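Last updated: March 25, 2021

Filed under: Talks & Slides / Robotics in Practice

Speaker notes - "The grip that would not let go"
Olaia Herrero, Trendosano

Start with the timer off. Say who I am, say the talk is on one fault and what we changed after it. Questions at the end, please.

Slides 2 and 3. Leave both up while I explain the job.
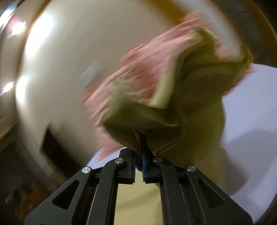
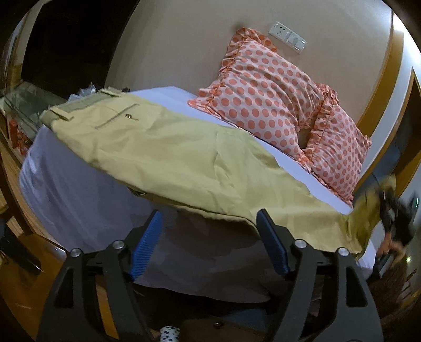 Cloth handling with two-finger grippers.

The fault came in October. We were moving the Arkel controller from the bench to a fixed arm at the Hatgate site. The job was simple to describe: pick up a garment, lift it, lay it flat, let go. We had 3,000 recorded picks to work from and most of the trial runs went fine.

On run 155 the fingers closed on a fold and did not open again. The arm had already started its move to the next pick point. It dragged the garment with it, the cloth caught on the corner of the table, and the arm kept pulling until the wrist joint went over its limit and shut down.

Pause. Someone will ask if anyone was hurt. No. One person was standing inside the marked line when it happened, and that is the part I want to spend time on.

Slide 4, the log. Go slowly, the print is small.
- Open command sent.
- No position change from the fingers.
- Controller marks the release as done anyway.
- Arm moves.

The third line is the fault. Our code took "command sent" to mean "fingers open." The position reading was there the whole time and we never checked it. A thread had worked into the finger hinge and jammed it. Threads will do that. The software should have stopped and waited.

Slide 5, the stop button. It worked, but it took too long to reach. It was mounted on the far side of the table, next to the screen, and the person at the table had to walk past the arm to get to it. On the drawing it looked close enough. Mention that I signed that drawing.

Slide 6, what we changed.
- The arm does not move until the finger reading says open. If there is no reading in 800 milliseconds, everything holds.
- Pull force is capped at 30 newtons whenever cloth is in the grip.
- Two stop buttons, one on each side, both in reach without crossing the line.
- Hinges are cleaned at the start of each shift. Satti made us a small cover for them, and we are still testing it.

Slide 7, after the fix. We ran more than 800 picks with the new check. The hold came on several times, mostly for thread. Each time the arm stayed put until someone cleared it. It is slower. The Hatgate people complained about the speed and we left it as it is.

If there is time, tell them about the first report. We wrote "operator error" on it because the person was inside the line. That was wrong and we withdrew it. The line was painted where the table used to be, before we moved it.

Skip slide 8 if running late, it is only wiring.

Leave the log up for questions. Paper copies are by the door.

Related talks
Stop buttons: where to put them
Reading a fault log line by line
Arkel controller: setup notes
Lint, thread and moving parts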